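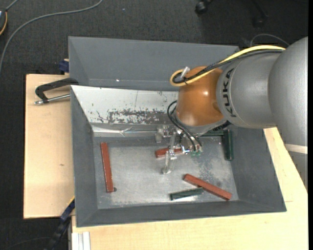 Handout 6: Standards for bin-picking cells
Pacita Lacson, December 3, 2018

Read ISO 10218 and ISO/TS 15066 before the next session, and read them with a pencil. Both are useful. Neither will tell you whether your cell is safe.

Students tend to quote the standard as if it settled things. Last March the Porklow group handed in a 47-page risk assessment with every clause ticked, and it said nothing at all about the gripper. The arm got 14 pages. A robot arm without a tool does no work, so assess the arm, the tool and the part together.

Points I will ask about:

Cables and hoses. "Secured" is a word people write without moving the robot. Run the wrist through its full range at low speed and watch the loops. Do they come near the bin wall?

Dropped parts. Bars lying at odd angles get gripped badly. What does the cell do when one slips — stop, retry, or carry on? Write down which.

Bin position. If the bin can shift on the table, your taught points are guesses. Show me how it is fixed.

Reaching in. Somebody will want to straighten a bar by hand. A rule that says "do not reach in" is the weakest measure you have. Start with guarding and a proper stop.

Vendor claims. The Zutent notes call their tool "inherently safe." Ask for the test conditions. I did, and am still waiting.

Bring one page on your own cell. Checklists copied from the Wistum template will be handed back unread.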